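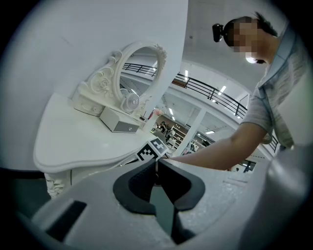 Aranka Pintér moved her repair shop out of the city 12 years ago, when the rent in Ziria doubled. She found an old bakery in Nedesside and kept the ovens, which she uses as shelves.

Most of her work is small appliances. Toasters come in with broken levers, mixers with stripped gears. She charges a flat 13 for a look and takes it off the bill if the repair goes ahead.

Bence Bakos joined her in July after closing his own place at 58. He handles the radios — she never liked them — and orders parts on Rirnik Street before lunch.

The shop opens at 9 a.m. Anything left more than 100 days goes on the sale table by the door.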